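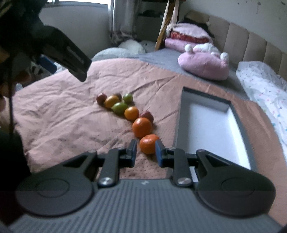
Hand-held grippers for home recording, how many to buy?

pelmo_k
Hello all. I must prepare the equipment budget for our group before January and I would like a second opinion. We record small household tasks in rented flats, mostly putting fruits and other small things into a box. Reltlow offered me four hand-held grippers for 2,251 in total, with cables, without spare pads. Amitau is cheaper for one piece but they ask 164 for each calibration. Is four too many for two operators?

sandgrouse
Four is correct. Two working, two charged and waiting. When one gets a loose screw in the linkage you lose the afternoon if you have no second one.

mistral_77
I don't agree. We bought four and two of them are still in the carton. I would buy three and spend the rest on finger pads and memory cards. What surface do you work on? On a hard table the pads live long. On fabric ours collected fluff, and the grip became worse.

pelmo_k
We work on beds and sofas, so fabric almost always. The objects are limes, plums and tangerines, and for the target we use a shallow tray with a white inside. A pad set from Tarar costs 161, and I did not find how long one set should last. 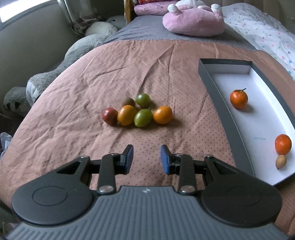

sandgrouse
Put two sets in the budget and don't look for the official number, it depends too much on your operators. Also ask Reltlow if the screws are a standard size. With our first model they were not, and we waited three weeks for a small bag of them.

mistral_77
Yes, ask this in writing. And please do not forget the fruit! It is a small line but it comes back every week, and our accounting refused it two times because it was under "food".

pelmo_k
Good point, I will write it as "consumables". I am now thinking three grippers and two sets of pads. Does the price for one piece go up if I take three?

feldale_lab
At Feldale we asked for three and they kept the same unit price, but delivery was extra. I would still take the fourth. To add one later, you need a new purchase order and all the signatures again.

mistral_77
That depends on your office. In ours it is one email.

pelmo_k
In ours it is five signatures. I will ask for both quotes and write here what they answer.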